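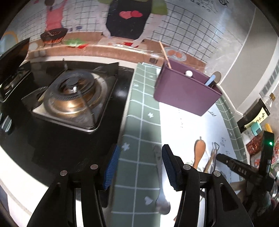 Teaspoon, tablespoon and cup measures in the community cookbook

13th December
Posted by Lorna Halliday, Ridthorpe Community Cookbook, editorial group

Members are asked to comment on the proposed standard for measures before the recipe pages go to the typesetter. The editorial group has received recipes written in Australian tablespoons (20 mL), in the 15 mL tablespoon used in most imported books, in ounces, and in a number of household terms such as "a dessertspoon", "a knob" and "one of the blue cups". The book cannot be printed in this condition.

The proposal is as follows.

1. All spoon measures are to be level and are to follow the Australian metric standard: teaspoon 5 mL, tablespoon 20 mL, cup 250 mL.
2. Flour, sugar, butter and dried fruit are to be given in grams first, with the cup measure in brackets.
3. Oven temperatures are to be given in Celsius for a conventional oven, with the fan-forced figure following.
4. Ounces and pounds are to be removed throughout, including from the jam and pickle chapter.

Comments should refer to the clause number where possible. The group does not propose to reopen the question of the cover.

Lorna Halliday

----

pickle_shelf

I write in respect of clause 4. The jam and pickle chapter consists largely of recipes handed down in imperial measures, and several contributors gave them on the understanding that they would be reproduced as written. My grandmother's green tomato pickle calls for six pounds of tomatoes. Converted, this becomes 2.72 kilograms, and I do not believe any person has ever weighed out 2.72 kilograms of green tomatoes. I request that the original quantities be retained alongside the metric ones.

----

Jessie Buchanan

I support clauses 1 to 3 without amendment. With regard to clause 4, conversions should be rounded to a sensible figure and the recipe adjusted in proportion. Six pounds may be given as 2.7 kilograms. Vinegar and sugar must be converted at the same time and by the same person, as errors in those two ingredients affect whether the pickle keeps. I am willing to check that chapter.

I would add that the tablespoon is the more serious matter. Of the 77 recipes I have read in draft, 42 do not state which tablespoon was used. A contributor who learned from a British or North American book may well own a 15 mL spoon. In a curry this is of little consequence. In a recipe raised with baking powder it can be tasted.

----

tblsp_sceptic

I must record my disagreement with clause 1. The 20 mL tablespoon is an Australian peculiarity, and the shops here now sell a good many imported sets in which the tablespoon holds 15 mL. I purchased a set marked Malinowski at the hardware store in October and measured it with water against a medicine cup. The tablespoon holds three teaspoons, not four. A reader who buys this book and owns that set will be short by a quarter in every recipe, and will blame the book.

It would be safer to abandon the tablespoon altogether and express everything in teaspoons and millilitres.

----

Lorna Halliday

The previous member's point on imported sets is noted. The group considered a teaspoons-only rule and declined it. A recipe calling for "twelve teaspoons of cocoa" is difficult to follow and invites miscounting. It is proposed instead to print a note inside the front cover stating that one tablespoon equals four teaspoons in this book, and to repeat it at the head of the cakes chapter.

----

oven_at_180

Would the group clarify whether "teaspoon" means a measuring spoon or the article in the cutlery drawer? Many of the older contributors will have used the latter. Those in my own drawer vary considerably. The Hovard pattern we were given as a wedding present holds closer to 4 mL, and the odd ones that have collected at the back hold anything at all.

----

Jessie Buchanan

It means a measuring spoon, levelled with the back of a knife. I suggest those words be added to clause 1. Where a contributor can be reached, they should be asked what they used. Where they cannot, the recipe should be tested before it is printed.

----

pickle_shelf

May I ask who is to do this testing, and at whose expense? Forty-two recipes is a great deal of butter.

----

Lorna Halliday

Testing would be confined to cakes, biscuits and scones, where the quantity of raising agent is in doubt. Soups, braises and salads would be passed on reading alone. Members who are prepared to test a recipe should reply with their preferred chapter. Ingredients will be reimbursed on presentation of a receipt.

----

vakanon_road

I am prepared to take slices, having a large family and no difficulty disposing of the results. I can also do the Vakanon Road lamingtons, as I was present when they were made every year for the street stall and know the tin.

On clause 2, I ask that the cup measure be given the same prominence as the grams. Not every household owns scales. My mother did not, and her sponge was never questioned.

----

tblsp_sceptic

The difficulty with cups of flour is that no two people fill them alike. I weighed a cup scooped straight from the bag and a cup spooned in lightly, and the difference was enough to spoil a sponge. If cups are to be printed at all, the method of filling must be stated. I remain of the view that grams should come first.

I also maintain my objection to clause 1, but will accept the front cover note provided it is set in type that can be read without glasses.

----

pickle_shelf

I have discussed the matter with the other pickle contributors by telephone. We will accept rounded metric quantities in the body of the recipe if the original imperial quantities appear in a line beneath the title, in italics. Two of the four would prefer the reverse — I have told them that I would pass this on, and have now done so.

----

Lorna Halliday

The italic line is acceptable to the editorial group and clause 4 will be amended accordingly. Clause 1 will be amended to include the words "measuring spoon, levelled with the back of a knife". Clause 2 stands, with a sentence to be added on spooning flour lightly into the cup.

The print run remains 600 copies. Recipes still outstanding from the preserves and Christmas chapters should be sent to Jessie Buchanan, typed if possible, with the size of the tin.

----

oven_at_180

Is the tin to be measured across the top or the base? Mine slopes.

----

Jessie Buchanan

Across the base, inside, in centimetres.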